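Wevavow Party Hire -- Frequently Asked Questions

BOOKING

How far ahead do I need to book?
Two weeks is plenty for most of the year. December is another country. If you want the big esky for the last weekend before Christmas, ring in September and sound humble.

Can I pick up from either depot?
Yes. Skokard is open from 7 am and has the better parking. Nivmont opens at 9 and has a dog who will inspect your ute. Trestles live at Nivmont, so anyone collecting a table from Skokard needs to tell us the day before.

Is there a minimum order?
No, though someone once hired a single cake fork and we have thought about it since.

What's the biggest marquee you do?
The one that seats 29. It will seat more if your relatives like each other, which you would know better than we would.

DELIVERY

Do you deliver?
Within 16 kilometres of either depot. We carry things to your front gate. Up the stairs, through the side passage and past the trampoline costs extra, and we'd like to hear about the trampoline in advance.

What if it rains?
The marquee still goes up. In high wind it doesn't, and you can move your booking once at no charge. We use the Bureau forecast, your uncle's knee is not accepted.

RETURNS

Do I have to wash everything?
Scrape plates and tip out drinks. We do the washing. Please don't put our cutlery through your dishwasher as a kindness -- it comes back with friends, and we end up posting teaspoons.

I've lost something. How much trouble am I in?
Four dollars' worth, if it's a tumbler. Replacement prices are on the back of your docket. Tablecloths are dearer, and candle wax counts as damage no matter how romantic the evening was.

Can I keep it an extra day?
Ring before noon on the day it's due. If it isn't promised to anyone else, it's half the daily rate. If it is, you'll be meeting our driver.

Who makes the tablecloths?
Rungrueang, a small workshop we've bought from for years. They also do napkins to order, but allow a month.

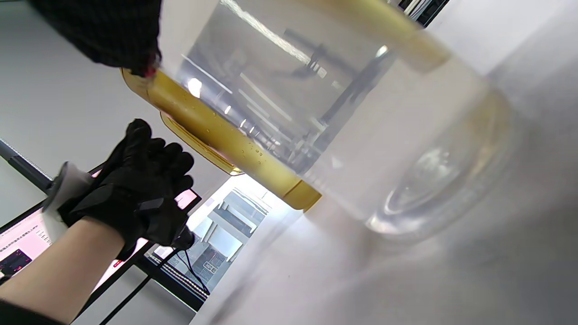

CLEAR DRINKWARE

Can it take hot drinks?
Ask us first. Some pieces can and some most definitely can't, and they look much alike to anyone who has had two glasses of punch. For tea and coffee, hire the urn.

Do you supply ice?
No. The servo does.

READER COMMENTS

Can confirm the dog is thorough. He found a sausage roll I'd forgotten about.

Is the urn the old one with the wobbly tap? Asking on behalf of a carpet.

Reply from Wevavow: New tap in March. Sorry about the carpet.

We fitted 34 in the marquee. Would not do it again with that side of the family.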